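Cheap cameras are fine, and other things I say too loudly

Every time I post about comparing cameras and controllers for our little path rover, somebody writes in to tell me I bought the wrong one. Last month it was Roy Rudd, who is very sure that anything under $200 belongs in a doorbell. Roy, I love you, but no!

I've been running the Kandent camera (it cost me $111) against the Tannous, which is $277 and comes in a much nicer box. Same mount, same Rorkau controller, same paths out at Cernenlow. On a bright day the Tannous wins easily, the edges are crisper and the colors look like real life. But who gets bright days? Most of my driving happens under gray skies with a shiny path, and that's where I stopped caring so much about the price tag. What I want to know is whether I can tell path from grass, and I mostly can with either one.

The controller matters way more, if you ask me. I went through more than 3,239 saved stills over the winter and the ones that annoyed me were soft and smeary, and a fancier lens doesn't fix a jerky throttle.

Gray sky, dark asphalt, grass alongside: 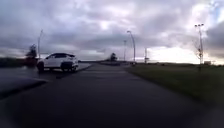
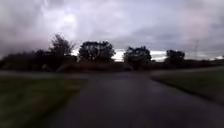
So my advice is to spend the money on the controller first and get the cheap camera. Then drive it for a month, in weather you don't like, before you read one more spec sheet. Roy says he'll lend me his fancy one on Monday so I can be proven wrong, and I've already charged the batteries.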